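Gallery: The Study Desk at Karkport

The desk in the back study was the next job on the list after the hall shelves. It has a bookshelf over it and a tall pale side panel at one end, and over the spring most of what should have been in the kitchen ended up on it.
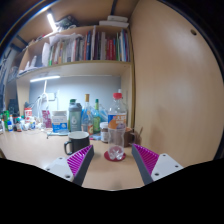 Cledwyn Vaughan wrote in to say that a desk under a shelf will always fill up from the back, and that the only cure he has found is to clear the back row first and leave the mugs until last. Prys Price did it the other way around, mugs first, and the notes follow that order.

Mugs and cups
One black mug, white on the inside, and one brown mug. Next to the brown one, close to the side panel, was a see-through brownish cup with a thin handle sticking out of the top. All three went to the kitchen on the first trip.

The big bottle
A tall clear plastic bottle with a red screw cap and an orange and blue label. It had a round dark red coaster to itself. The bottle went out with the recycling and the coaster stayed. We have a set of these from Drallberg and this one had been missing since May.

The jar
White lid, pale label, dark contents. It is now on the shelf by the kettle – third space from the left, if anyone at the house is looking for it.

The back row
A slender green glass bottle with a green top, a clear glass one with a tan-gold cap on a long neck, and a smaller bottle with an orange and cream label. Glass goes in the crate by the back door. Anything with something left in it goes in the pantry, on the side nearest the window.

Blue wrapping
There was translucent blue plastic wrapping bunched up behind the bottles. Prys folded it flat and put it in the drawer with the string. It will do for the Pugh lamp when that goes up to the attic.

The desk itself
Light wood grain. We wiped it down with a damp cloth and then a dry one. There were two rings near the front that did not come out, and we have left them alone for now. The Plirken polish is meant for darker wood, so please don't try it on this one.

Still to do
The bookshelf above has not been sorted. The plan is to move the larger books to the bottom and get a basket for loose papers, 60 cm wide at most or it won't fit beside the panel. Drallberg has one in gray – Prys is going to measure again before ordering.

Page updated Tuesday, June 2, 2026. Next gallery: the landing cupboard.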